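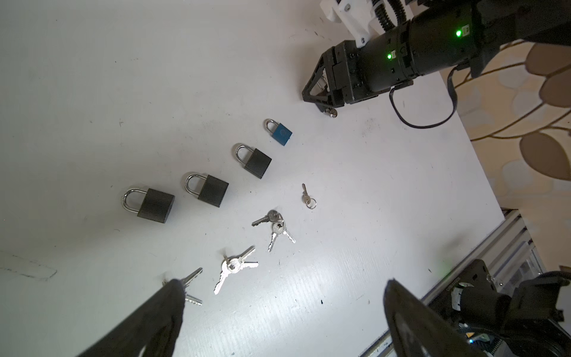

November. Open afternoon at Leketus, two hours, 17 visitors on the sign-in sheet. Signe Mikkelsen ran the two-arm bench and kept the talk short. The task was sorting locks and keys. Four padlocks lay in a row, one blue and the rest black, with the small silver keys in separate bunches beside them. I would have started with the locks, which give a gripper something square to close on. A flat key on a white table is harder — there is very little edge to get under.

Asked about finger wear. Signe said they change the pads after up to 500 picks. Troels wanted cycle times and got none. Took the 10 past five bus home. Must write to Irén about the Skoto quote.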